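News from the Wiltis packing room

Since September the returns desk at Wiltis works together with Orka, our pair of robot arms. In the first month Orka handled 579 small parcels, and the night list became shorter by 196 items.

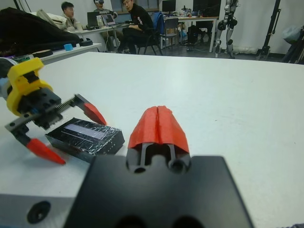 For the people at the desk, the biggest change is the kind of tiredness. Before, the wrists hurt by Wednesday. Now it is more the eyes, as somebody must watch and correct. Two colleagues have moved to teaching the arms full time, and they kept their grade and their breaks. The training from Damgaard takes place in the morning, before the phones start.
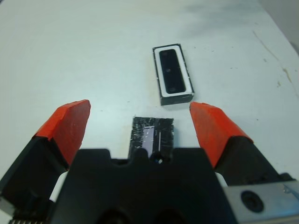

Taped goods remain the difficult part of our work. Shiny tape confuses the software, and a small black thing wrapped in black tape, lying close to a flat black case, is a good test for it. The red finger pads also need checking, so please write scuffed edges in the Fimlow log – also when they are only slight. The next meeting about shift times is open to all, and questions can be sent before.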